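Drarnell hand gripper kit – anyone bought one?

04/05/2018

natell_refugee
Looking at the Drarnell kit for a project at work. You hold it, squeeze, do the job yourself, and in theory the recordings teach an arm to do it later. The sales page is very pretty and tells me nothing. Is it any good with kitchen stuff?

sprocketwidow
Had ours since July. The pivots are solid and the finger pads grip better than I expected. The manual is 20 pages, 19 of which are safety warnings. The other one is the warranty.

oldbeige
Save your money. I tried one at a trade day and my wrist ached before I'd moved 2 mugs. It's a litter picker with ambitions.

sprocketwidow
@oldbeige did you adjust the handle? It ships set for someone with hands like shovels. There's a screw.

oldbeige
There was a queue behind me and a man with a lanyard. I did not go looking for a screw.

natell_refugee
Wrist ache is a fair point though, our lot would be doing this all afternoon. How does it compare with the Latell? That's the other one on my list.

tin_opener
We've got both. The Latell is lighter and the software is nicer, but the fingers flex when you pick up anything heavier than a bread roll. Drarnell software looks like a tax return and hasn't crashed on me yet. Support took 20 days to answer an email, then answered it twice – differently.

oldbeige
So one bends and the other ignores you. Lovely.

tin_opener
I'd still take the one that ignores me. Crockery is where the Latell gave up on us. Plates especially, as you're pinching something thin and slippery and any wobble shows up in the recording.

sprocketwidow
Disagree slightly, the Latell is fine on plates if you go slowly. It's bowls it hates. Agree about the support.

natell_refugee
Has anyone got the Drarnell doing a plate in a proper kitchen, with clutter? Every demo I've seen is one cup on a bare white table.

tin_opener
Yes, been at it this morning. Get one finger on the face and the other at the rim, and don't squeeze as if it owes you money. Bottles and bowls stay out on our worktop, I'm not tidying up for a gripper. 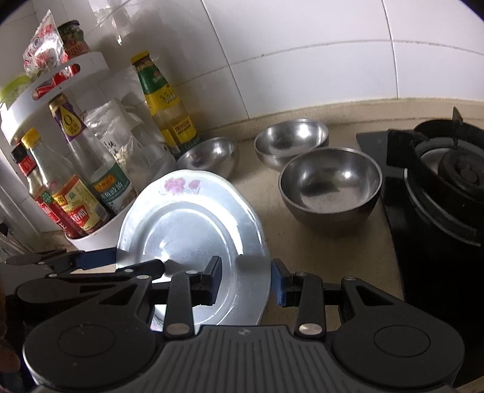

Anyway, if you do order, ask for spare pads in the same parcel. Postage on its own costs more than the pads do, and you'll want a second set before the first month is out.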